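1/ Flew Junden Air to Gratalik in January because it was cheap and I am weak. A thread on the last airline in the region that still serves soup.

2/ The plane is an old turboprop with 600 stickers asking you not to touch things. The soup comes in a real cup with a real handle, which you will need, since the wing on your side is making its own weather.
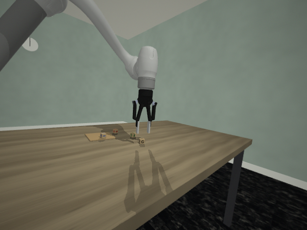

3/ Seat assignments at Junden are more of a mood. My boarding pass said 4C, the gate screen said 4A, and the man already in both of them said good morning. I ended up in the back next to the coats.

4/ Arlo Rosenthal was the whole cabin crew. He did the safety talk, the soup, the duty-free cart (one scarf, one Tokarz watch) and then the safety talk again for a couple who'd been asleep. I have never felt so looked after or so unsure about the exits.

5/ Cruising altitude: low. I could read the Brasteck sign on a warehouse roof. At one point we were passed by a highway.

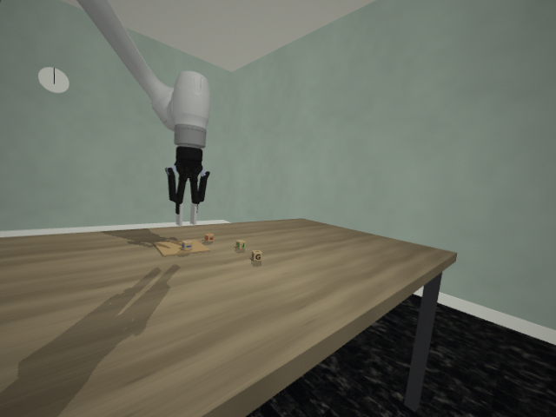 6/ I'm told the frequent flyer plan gives you a free trip at 1,000 points. The flight earned me four. Arlo added them by hand in a small green notebook and had me initial the page.

7/ We landed early — the captain sounded more surprised than anyone. Gratalik's terminal has one baggage belt and it runs clockwise until noon. My bag came out at 12:10, backwards.

8/ Flying home with them at the end of the month. They've emailed to ask if I want barley or tomato. No word on the seat.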